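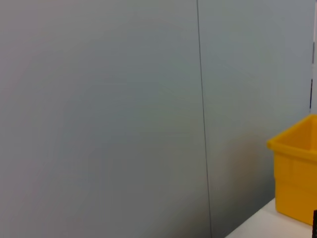

Felville Community Workshop
Minutes of the premises meeting

Last updated: 21 Oct 2024
3 min read

Chair: Mafalda Calado
Apologies: none received

1. Minutes of the last meeting
Agreed as a true record, with one correction. The side door lock was mended by Moreira and not by the letting agent.

2. Wall panels in the back room
The meeting went through the state of the panels. They are plain grey and are to stay plain grey. A suggestion to paint the long wall white was put and not taken up, as the paint would need doing again every few years and the grey hides scuffs well enough.

The joint between two of the panels was discussed. Moreira had quoted 400 for a cover strip along every joint in the room. Members felt this was a lot for something that is mostly a matter of looks. It was agreed to leave the joints open for now, keep them brushed out, and look again in March. If any panel is found to move when pressed, it is to be reported to the Chair straight away.

Nothing is to be screwed, taped or pinned to the panels. Notices go on the board in the corridor.

Action: Chair to write to Moreira declining the strips and asking for a price to refix a single panel, should it be needed.

3. Yellow bin
There was some disagreement over what the yellow plastic bin is for. Some users have been treating it as general rubbish and others as a place for offcuts. Agreed that it is for clean offcuts only. Food waste and cups go in the kitchen bin.

It may stand by the wall but should be lifted when it is moved and not dragged. A label is to be made. A second bin was asked for and refused until the first is being used properly.

Action: label to be ordered from Fova with the next stationery order.

4. Cleaning
The Tronuvska contract runs to the end of March. The present charge is 90 a visit. The meeting was content with the floors but less so with the walls, which are being wiped only to shoulder height. The Chair has raised this once by telephone and will now put it in writing. Damp cloth only, no spray polish.

5. Money
The premises fund stands at over 2,000. It was agreed to hold back 500 for repairs to the back room and not to spend it on anything else without a further meeting. The bill for the door lock has been paid.

6. Any other business
The light switch by the store cupboard sticks. To be added to the repairs list.
A request to keep bicycles in the back room was refused.
The spare key is missing from the hook. Whoever has it is asked to put it back.

Next meeting: to be held in March, before the cleaning contract ends. Items for the agenda to Mafalda Calado.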